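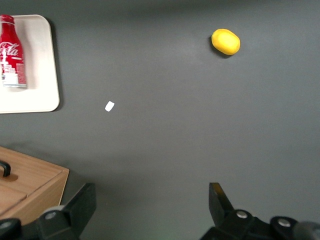 Randa Atallah : j'ai regardé le module « Entretiens pharmaceutiques, patients sous anticoagulants » en entier, quiz compris, la barre affiche 100 %, et quand je clique sur « Télécharger mon attestation », Cilico me félicite d'avoir bientôt terminé. Bientôt, c'est quand ?

**Ticket 1448**
**Plateforme :** Cilico, espace apprenant
**Objet :** attestation de formation continue non délivrée
**Priorité :** normale (relevée à « haute » par la demandeuse, redescendue par le système, relevée par la demandeuse)
**Suivi :** Kamil Machala, support Rirholm

---

**9 h 12, Kamil**

Bonjour, ticket bien reçu. La réponse automatique vous a conseillé de vider le cache du navigateur. Vous pouvez le faire si cela vous détend, je ne crois pas que le problème vienne de là. J'aurais besoin du navigateur utilisé et de savoir si vous avez suivi le module d'une traite.

**9 h 40, Randa Atallah**

Cache vidé deux fois. Firefox, sur le poste de l'arrière-boutique. D'une traite, non : je tiens une officine. J'ai mis en pause pour des ordonnances, un livreur, puis une dame qui voulait savoir si son sirop était périmé (il l'était, depuis juillet).

**10 h 05, Kamil**

Vu dans le journal. Côté apprenant, tous les chapitres sont cochés. Côté serveur, le chapitre « Interactions et automédication » est en statut « en cours », sans date de fin. Les deux écrans sont sincères, ils ne se parlent plus.

J'ai relancé le calcul de progression :

```
recalcul progression ... OK
chapitres validés ...... incomplet
attestation ............ refusée (motif : aucun)
```

J'aime beaucoup le motif.

**10 h 50, Kamil**

Essais sur un compte de test :

- lecture complète sans pause : attestation délivrée
- lecture avec pause courte : attestation délivrée
- pause pendant que j'allais chercher un café, avec file d'attente : attestation refusée

La session expire au bout de 600 secondes d'inactivité. Jusque-là, c'est prévu. Ce qui l'est moins, c'est que le lecteur vidéo Drindik ne s'en aperçoit pas. On revient, on appuie sur lecture, la barre avance gentiment jusqu'au bout, et chaque signal envoyé au serveur est jeté à l'arrivée. Le quiz, lui, ouvre une nouvelle session et s'enregistre très bien. D'où un dossier où l'on réussit l'examen d'un cours qu'on n'a pas suivi.

Transmis à Branislav Murín, côté développement.

**11 h 30, Branislav Murín**

Reproduit. Le comportement est conforme à la spécification.

**11 h 34, Kamil**

La spécification prévoit que les pharmaciens ne soient jamais interrompus ?

**11 h 51, Branislav Murín**

Elle ne prévoit pas les pharmaciens. Je regarde.

**13 h 20, Randa Atallah**

Je me permets de signaler que mon dossier de formation doit partir ce soir, que l'attestation en est la pièce principale, et que le message m'encourage maintenant à « persévérer ». Faut-il que je revoie tout le module ? Je connais désormais la voix du conférencier mieux que celle de mon mari.

**13 h 31, Kamil**

Non, ne revoyez rien, surtout. Vos réponses au quiz sont enregistrées et je ne voudrais pas qu'une nouvelle tentative les écrase. J'ai demandé une validation manuelle à Emília Vlček, responsable pédagogique. Elle seule a le bouton.

**14 h 15, Emília Vlček**

Quiz vérifié, heures de connexion vérifiées, chapitre validé à la main. Le bouton existe mais il était grisé : il a fallu passer par l'ancien back-office Matoušek, dont le mot de passe avait expiré. Je l'ai renouvelé. Kamil, il est dans le coffre, pas sur un papier.

**14 h 22, Kamil**

Attestation générée, PDF envoyé à l'adresse du compte. Pouvez-vous confirmer que votre nom et votre numéro professionnel sont corrects ?

**14 h 48, Randa Atallah**

Reçue. Le numéro est bon. Je m'appelle en revanche « ATALLAH Atallah ».

**15 h 10, Kamil**

Corrigé, second envoi. Le modèle prenait le champ « nom » 2 fois. J'ouvre un ticket séparé, il doit y avoir quelques Martin Martin dans la nature.

**15 h 16, Randa Atallah**

Parfait cette fois. Dossier parti. Merci.

**16 h 35, Branislav Murín**

Correctif en recette : Drindik interroge la session à chaque reprise de lecture et demande de se reconnecter si elle a expiré. La vidéo reprend au dernier point enregistré par le serveur. Mise en production après relecture par Krishnamoorthy Shetty.

**En attendant, consigne au support :**

1. Comparer l'écran apprenant et le journal serveur avant de parler de cache.
2. Si le quiz est réussi et qu'un chapitre reste « en cours », transmettre à Emília pour validation manuelle.
3. Ne pas faire repasser le quiz.
4. Relire le nom sur le PDF.

**Statut :** résolu pour la demandeuse, ouvert côté développement. L'enquête de satisfaction est partie automatiquement à 9 h 13, elle y a déjà répondu.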